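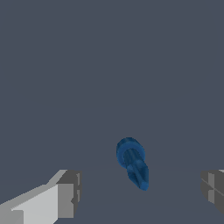
The Prustby Datum

The gauge at Prustby was a brass plate set into the north wall of the lock, and every level in the valley was measured from it. Soledad Bustos had been sent to confirm its height. The work order allowed one day.

She set up the level on the towpath, sighted back to the benchmark on the church, and wrote down the reading. Then she turned the instrument and sighted on the staff, which Barry Haworth held against the plate with both hands. The difference should have been zero. It was 16 millimeters.

"Again," she said.

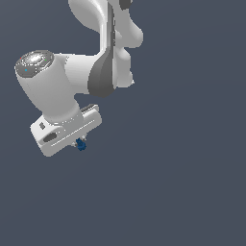

By Hayley Rowbotham
Short fiction | Posted 31/01/2026

They ran the line again from the other direction and got 16. They changed the staff. They checked the bubble, moved the tripod to firmer ground, and ran a closed loop through the village, past the pub and the bus shelter and back to the lock. The loop closed to within a millimeter. The plate was 16 millimeters lower than it had been in August.

"Walls settle," said Haworth.

"This one is on rock."

He had kept the lock for 30 years and had recorded the water level every morning at seven. The books were in the hut, on a shelf over the kettle. Bustos asked to see them. The entries were in pencil, three columns to a page: level, weather, remarks. The remarks column was mostly blank. On a few pages it said "ice." On one it said "Margaret," and the level that morning had been taken at noon.

She copied out the last 300 readings and compared them with the automatic recorder at Mellor, downstream. The two sets agreed until the ninth of August. After that, Prustby read high by a constant amount.

"What happened on the ninth?" she asked.

Haworth filled the kettle. He put the lid on and pressed the switch before he answered.

"The screws had gone. It was hanging by one corner. I rang the office and got Fothergill, and he said it would be put on the list. So I plugged the holes and drilled new ones."

"Where?"

"Where it looked right."

Bustos wrote this down. The procedure for a disturbed datum ran to 33 pages and required a full resurvey of the valley, with all readings in the interval marked void. She turned back through the book. Since August there was a figure for each morning, in the same hand, with the sevens crossed.

"You read it the same way every day?" she said.

"Bottom of the curve. Eye level with the water. I kneel."

She took a ruler and drew a line under the entry for the eighth. Beneath it she wrote: plate refixed, subtract 16 mm from all following, S.B. She initialed it a second time where the ink had skipped.

Haworth read it with his glasses pushed up.

"Do I move it back?"

"No. Leave it."

He poured the tea. Outside, a boat had come up to the lower gate and was sounding its horn, and he went out to let it through.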